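# Visit to the Pradell showroom and workshop

February 2024

We are moving the accounts and purchasing staff to the second floor, and before signing for the furniture I wanted to see it in use. Pradell sells refurbished and end-of-line office furniture from a building on the edge of town, with a showroom at the front and a workshop behind it. Flora Baxter from our purchasing desk came along. We were there from ten until a little after two, with a break for sandwiches.

Parking is at the side. The front door is locked and you ring, which took a while to get answered. After that we were looked after well.

## The workshop

Used desks and chairs come in at the back and are sorted by maker, then by condition. Anything with a swollen edge or a cracked top goes straight to the parts rack. The rest is washed, the feet are taken off and checked, and the tops are patched or replaced. They cut new tops from board sheets on a panel saw and run the edging on a small machine that had been out of service the week before. It was working when we came, but there was a backlog of tops leaning against the wall with bare edges.

Chairs get new gas cylinders if the old ones sink at all. Fabric seats are cleaned first and reupholstered only if the stains stay. We were shown a batch of Erkberg chairs waiting for arm pads. The pads come from a third party and have been slow since November. If we want Erkberg chairs, we should assume they will arrive later than the desks.

I asked about the castors, as we have hard floor upstairs and the samples we had before were on carpet castors. They swap them for soft ones at no charge on orders over 20 chairs. Flora has that in an email now.

## The furnished rooms

Beyond the workshop there is a corridor of small rooms fitted out with the stock. Some are used by Pradell's own staff, so the furniture gets ordinary wear. This was the most useful part of the morning. A desk in a catalog looks much the same as any other desk, and I wanted to see where the cables went and whether there was room to push a chair back. 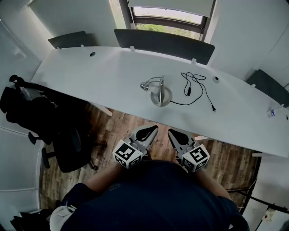

The long desk with the curved front was the one we had come to see. It is sold as the Gidey, in white or a light gray, and the curve gives you more depth in some places than in others. I sat at it for a while with my own laptop and a folder open and had space for both. There are two round grommets in the top, one toward the far left at the back and one on the right, so a monitor and a lamp can each have a way down to the floor. The silver lamp standing on it had its cable looped across the desktop with the plug lying near the edge, and that is how half our desks look now. Two grommets are enough for one person. For two people sharing I would want a third, and Pradell can drill it before delivery if we mark up a drawing.

The dark gray dividers along the back are an extra. They are sold separately, in more than one width, and the color can be matched to the chairs. In front of a window they keep the cables and whatever is on the sill out of sight, and you can still see out over them when standing. Seated it depends on your height. Flora lost most of the view and I kept some of it. The panels come off without marking the top, which matters to us because the window side will probably be rearranged within a year.

White tops show dirt. We were told to use a damp cloth and plain dish soap and to keep solvent wipes away from the edging. Someone had clearly been at the gray version in the next room with a marker pen, and the marks had mostly come out.

The next two rooms had straight desks with electric legs. They go up smoothly, but one of them rocked at full height when I leaned on the corner. The man showing us around put it down to the floor, and he may be right, as the building is old and the boards slope toward the corridor. I would still ask for a trial desk before ordering any. They cost a good deal more than the Gidey and I am not convinced that purchasing needs them.

At the end of the corridor is a meeting room with a Zivix table for ten. It's a good table. We have no room for it.

## Storage

Low cabinets with sliding doors, tall cabinets with hinged ones, and pedestals on wheels. The pedestals lock with a key on the front and they had spare keys for all the ones on display. The tall cabinets come in 30-inch and wider sizes. Only the narrow ones fit between our columns, so that decision is made for us.

The sliding doors on the low cabinets were stiff. One came out of its track when Flora opened it and had to be lifted back in — new runners can be fitted, and we should put that in the order in writing.

## Delivery and prices

Delivery is included inside 25 miles, which covers us. They carry upstairs but will not take the old furniture away unless it is agreed beforehand, and there is a fee of 200 dollars a load. Our old desks have some resale value and I think we could get the fee waived if Pradell takes them in trade. They want photos and a list of models before they will say.

The crew brings the desks in parts and puts them together on site. For the Gidey they need clear floor on both sides, because the top goes on last and is awkward to turn. The elevator at our end will take the legs and the chairs. The tops have to go up the stairs, and I measured the landing again when we got back. It is tight but it will do.

Lead time on the white Gidey is four weeks from deposit. Gray is longer.

## What we still need

- A written quote for the Gidey in white, with and without the dividers
- Confirmation of the soft castors
- New runners on every low cabinet
- A loan of one electric desk for a week
- An answer on trading in the old desks

Flora is handling the quote. I will do the photos and the list of models, and I need someone to let me into the storeroom behind reception to see what is in there before I send it.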